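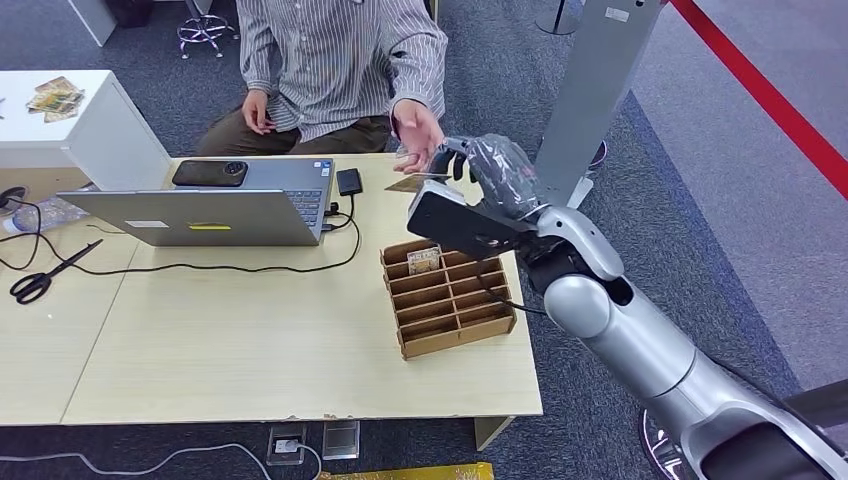

At the table, with one hand held out across it.

Changes to the hand therapy service at Floselbridge

Members will be aware that the hand therapy clinic at Floselbridge has operated under temporary arrangements for much of the past year. The Trustees met in December to settle the form the service will take from now on, and this notice sets out what was decided. It replaces the guidance in the previous newsletter, which should no longer be used.

The clinic will remain on the ground floor of the Zamora building. A proposal to move it to the Plenov Road site was considered at length and has been declined. Plenov Road has better parking, but the walk from the bus stop is steep and the lift there is too narrow for the larger wheelchairs. The Trustees have asked that the question should not be raised again before the present lease has run its course.

Appointments

From the new year a first appointment will last 80 minutes and each later appointment 20 minutes. The longer first visit allows the therapist to take a full history, measure grip and the movement of each finger, and agree a plan of exercises to be done at home. Patients are asked to bring a list of their medicines and any splint they have been given elsewhere, even if it no longer fits.

A course of treatment will normally consist of 4 later appointments. Where a therapist considers that more are needed, the request will be decided by the clinical lead, Villads Bjarnason, and the patient will be told of the outcome in writing. Patients who are already part of the way through a course under the old arrangements will finish it on the old terms.

Those who cannot attend must let the clinic know by noon on the working day before. Messages left on the answering machine are accepted for this purpose. Two missed appointments without notice will bring the course to an end, and a new referral will then be required.

Referrals

The clinic accepts referrals from family doctors, hospital departments and occupational health services. It also accepts requests made by patients themselves, provided that the injury or operation took place more than six weeks ago. Recent fractures and tendon repairs must come by way of the hospital.

Several members have asked whether stiffness caused by arthritis falls within the scope of the service. It does. The same applies to weakness of the hand following a stroke, although in such cases the clinic will wish to see the discharge letter before offering a date.

Splints and equipment

Splints made at the clinic are provided without charge. Replacement straps may be collected from the front desk during opening hours and no appointment is needed. The therapy putty, which is now supplied by Durosus, comes in a different range of colours from the old stock, and the colours do not stand for the same strengths. Patients who have both kinds at home should follow the label on the tub and disregard the chart on the old exercise sheet. A corrected sheet is available on request.

Exercise equipment on loan should be returned at the last appointment. A number of hand grips and peg boards issued in earlier years have not come back, and members who find such items at home are asked to hand them in at any time.

Funding

The Trustees have set aside £3000 for the purchase of a new splinting bath and two height-adjustable chairs. The present bath is slow to heat and can no longer be repaired. Orders have been placed, and the chairs are expected first.

Comments

Comments on these arrangements may be sent in writing to the clinic office or left in the box beside the front desk. They will be placed before the Trustees at their spring meeting. Matters concerning an individual's treatment should be taken up with the therapist in the first instance, and then with the clinical lead.

Issued on behalf of the Trustees, 2020-12-31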